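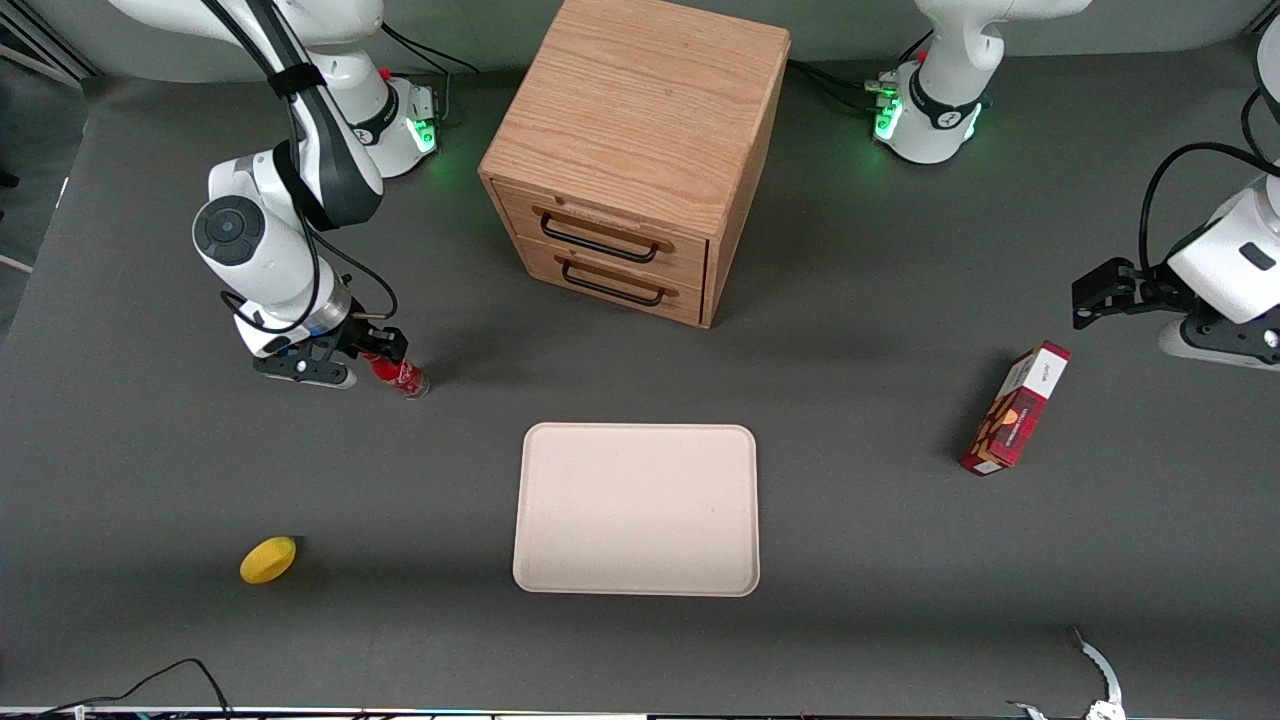
Week 6 handout: Can it put the shopping away?

Putting things away is a useful test chore. People do it without thinking, and it is made of small jobs that machines find unequally hard. A bottle lying on its side, held in a two-fingered gripper, is one of the easier ones: it is a simple shape and the fingers can close across it. The closed drawers behind it are harder. The arm must find the bar handle, pull in a straight line and stop in time. A cardboard snack box can be crushed if the grip is too firm.

The Isach trial (reading pack, section 2) ran 456 attempts at a mixed tidying task. 277 were finished without help. Note what counts as help: a person moving an object back within reach was scored as a failure. The Sotiven trial did not score it that way, so do not compare the two figures directly.

Terms for this week
Grasp: closing on an object firmly enough to move it.
Placement: letting go where intended.
Recovery: carrying on after a slip.

For the seminar
Read Vlček, sections 1 to 3. Pick one chore from your own kitchen and write its steps in order, marking where a slip would stop the job. Maximum 100 words.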